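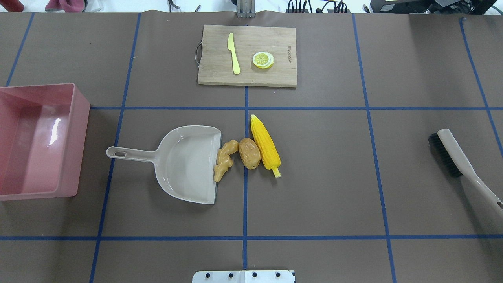 Fig. 5.1 Cutting board and toy knife on a taped paper surface

Library > Motor Vehicles > Chapter 5
Search this book Go

Chapter 5: What Mileage Claims Leave Out

Makers like to print one big number. The Clisto hatchback is sold as a car that gets 41 miles to the gallon, and few buyers ask how. We should. A figure from a gentle test says little about a cold engine in January, or a roof rack, or soft tires.

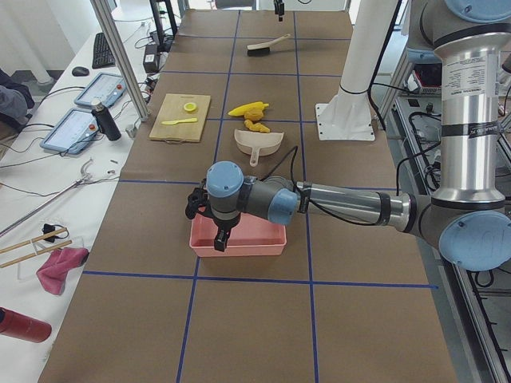

Drivers in Binport who kept fuel logs got 35 on the highway and 22 in town – hardly the car in the ads. Were the logs any good? Some were sloppy, and we will doubt them too before this chapter is over.

5 shares 0 comments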